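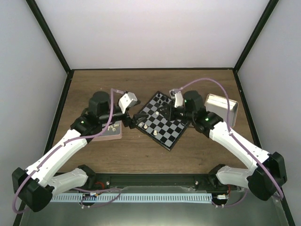
Chessboard on a wooden tabletop.

Treder Club Games: README

Print this page | E-mail this page

Last edited August 11, 2024

What you are getting

876 chess games from club evenings in Prolivwood and Donditari, typed up from handwritten score sheets. One game per record, in PGN, plus a CSV with the headers pulled out. All of them were played over the board at 30 minutes a side, or so the sheets claim. I have doubts about the clock on at least a few. A game that runs past ninety moves with neat handwriting all the way to the end was probably not played at that speed.

People keep asking whether this set shows how ordinary players play chess. I don't think it does. It shows how people who turn in their score sheets play chess, and a player who has just hung a queen on move nine is in no hurry to find the box by the door. Treat any blunder rate you get out of this as too low.

Fields

game_id - our number, no meaning beyond order of typing
town - Prolivwood or Donditari
white_level, black_level - self-reported, see below
result - as written on the sheet
moves - standard notation, cleaned
agree - yes if both players' sheets matched, no if they didn't, blank if we had only one

The agree column is the one to look at first. Most published game sets don't have anything like it, and I'd want to know why. Two people sitting at the same board write down different moves all the time. They swap the knights, skip a pair of moves, write the rook to the wrong file. If a set has no record of this, somebody has smoothed it over.

Player levels

The level is a number from 1 to 5 that players gave themselves. We kept it at the request of the Mwakalinga reading group, who wanted it for a project on confidence. As a measure of strength I would not use it for anything. Level 4 loses to level 2 often enough that I checked whether the columns had been switched. They hadn't. Please don't convert these numbers to ratings. Somebody did that with version 2 and the chart is still going around.
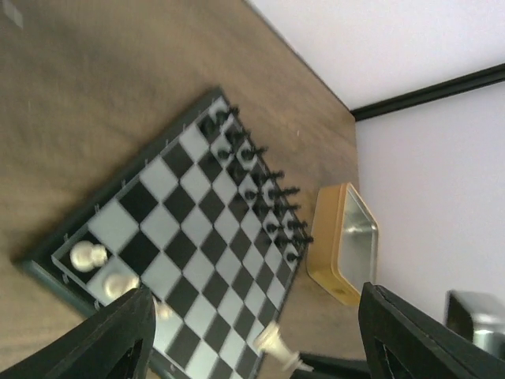

Issue 5, p. 30

Left out

109 sheets were dropped. Some could not be read at all, some stopped before move ten, and some described a position that cannot happen, such as a bishop that changed color and then gave check. Where a single bad move could be fixed with only one legal reading, we fixed it and marked the record with an asterisk. I argued against this and lost. If you share my view, filter on the asterisk.

No player names are included. Colors, levels and towns stay in. In clubs this small a regular could still pick out a friend by the openings alone, so removing the names does less than it sounds like.

Known problems

Draws are too common in the November games. My guess is that people agreed to a draw to get home before the roads froze, but it's a guess and there is no field for it.

The Donditari sheets used a house form with no space for the time left. Don't read anything into the gap.

Castling was written four different ways. It should all be O-O or O-O-O now. Letters, not zeros. If your parser chokes, check that before writing to us.

Engine scores are not included. Version 3 had them, from one shallow pass on an old laptop, and readers quoted them to two decimals as though they meant something.

Uses I would trust

Teaching people to parse PGN. Studying how players record moves, with the agree column. Finding out which openings turned up in two towns on club nights. I would not go much past that, and claims about "typical human play" should not rest on this set.

Corrections

Send the game_id and the move number. A note saying a game "looks wrong" will not get a change made - many of them look wrong and were played that way.

This site uses cookies to remember your settings. Accept | Decline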